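The Bear Is in a Better Sweater Than You Are
A few hard looks at the well-dressed toy, and at the people who wash him

10 March 2024

At some point in the last few years, teddy bears started getting dressed. The bears of my childhood wore a ribbon if they were lucky and a bald patch if they were loved. The bears now coming through my house, by way of nieces, baby showers and one ill-judged raffle, have wardrobes. The current favorite is nautical: blue and white stripes, as if the animal had plans to summer in Maine.

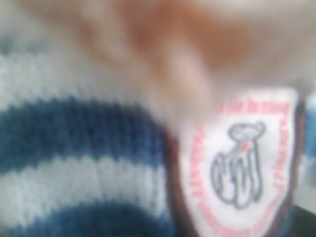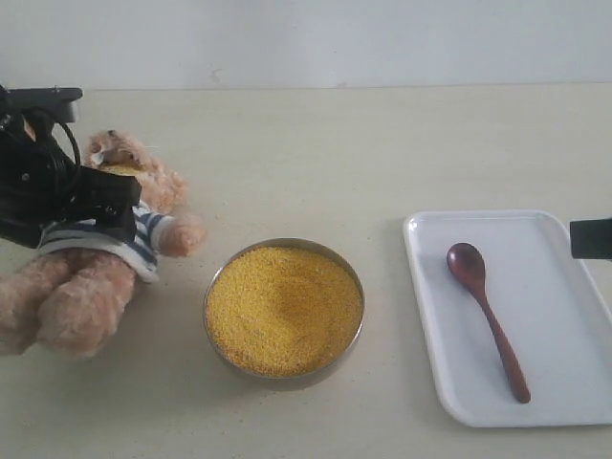
Stripes, a label and a bowl of millet

The striped top is a good place to begin, for the simple reason that a bear cannot wear anything else well. He has no neck. His arms stick out sideways. Buttons gape on him and collars disappear under his chin. Horizontal stripes forgive all of it, and when the hem flares over the belly it looks like a decision.

Then there is the label, small and white and sewn into the seam, which I recommend reading before you do anything ambitious near a sink. Labels on bear clothes are written for a very small reader and washed by a very large one. I have owned a bear cardigan whose tag said only "Ciltness" and a pair of bear overalls whose tag ran to four languages and forbade everything in all of them.

As for the millet, it has been in my kitchen since October, when I decided to restuff a bear. I had read that a little grain in the seat makes a toy sit up properly. It does. It also gets into the fur, the grout and the dog. A bowl filled nearly to the brim looks like a calm, sensible quantity until you bring a bear to the same table.

What it costs to dress him

I went shopping, in the interest of journalism. Stallow, a toy shop two towns over with very soft lighting, had a knitted pullover for $18, and I thought that was steep until I turned around and saw the coats. A bear in full outfit was $89. A larger one, with luggage, was $212, and the luggage did not open.

The mail-order people at Lorley are kinder on price and vaguer on size. Their chart offers "small bear," "bear" and "generous bear," and mine turned out to be between bears. The sweater they sent fit through the arms and stopped just below the armpits. I sent it back, and they sent me a hat.

You can knit one yourself, of course. The Daher pattern booklet has a striped top that calls for 103 rows, and it is cheerful about every one of them. I would only say that a chunky yarn gets you there sooner, and that the place where you change color should be at the side, under an arm, where a person would have to be quite rude to look for it.

Getting it off, getting it clean

Arms first. People go for the head, and the head is the widest part of the animal. Push one paw back through its sleeve, then the other, and ease the whole thing up over the ears with the patience you would want shown to you.

Wash the knit in cool water with something mild, roll it in a towel and dry it flat. Do not hang it. A hung bear sweater becomes a bear dress, and then you are back at Stallow.

The bear himself should stay out of the water if there is grain in him. Millet is food, and it behaves like food when damp. Sponge the fur lightly, let it dry all the way through, and brush it with a soft baby brush. If the legs have gone matted, work in short strokes from the feet up – and hold the paw while you do it, or the whole bear comes along with the brush.

Loose grains in the plush come out best with the thing you already own, a strip of tape wound around two fingers. Do the face last. Mine had a seed lodged beside his nose through most of the winter, and in company he carried it off.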